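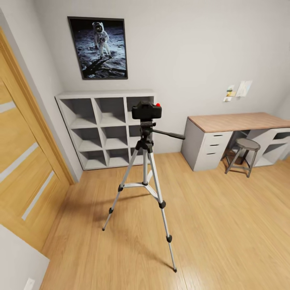
Search products
Enter article or keyword
Go

Gratance Oil for Wooden Floors, Matt

Gratance is a floor oil for indoor wood. We make it in our small workshop in Stumdale, and we sell it in cans of 2 liters. It goes into the wood and leaves almost no film on top, so the floor keeps its grain and you still feel the wood under your feet.

The recipe came to us from Friederike Brinkmann, who learned the work in the Sauerland and oiled school floors there for many years. We changed only the drying agent. The old one had a strong smell and many customers complained of it, with right.

Suitable for: oak, ash, beech, larch, pine. Please do not use it on laminate or on wood that is already varnished. The oil cannot go in and will stay sticky.

How to use

Sand the floor, the last time with grit 100. Vacuum twice. Stir the can well, also when it looks clear. Put a thin coat with a wide brush or a short roller, always in the direction of the boards. Wait until the wood does not drink any more and take away the rest with a cotton cloth. The second coat comes the next day.

You can walk on the floor in socks after one night. Carpets and heavy furniture should wait 14 days — we know this is long, but marks from a rug that came too early are difficult to remove.

Important: cloths with oil can start to burn by themselves. Lay them flat outdoors to dry, or keep them under water in a closed metal can.

Colors: natural, white, smoke. The white becomes a little more yellow in rooms without much daylight. Ask for a sample on your own wood, it costs nothing except the postage.

Delivery

Orders leave from our store in Nirkamport. For large projects we also fill drums; please write to Sudheer Monday to Friday hours are given on the contact page. For a repair of one board only, ask Jana Fröhlich for the small bottle. It is not in the web shop.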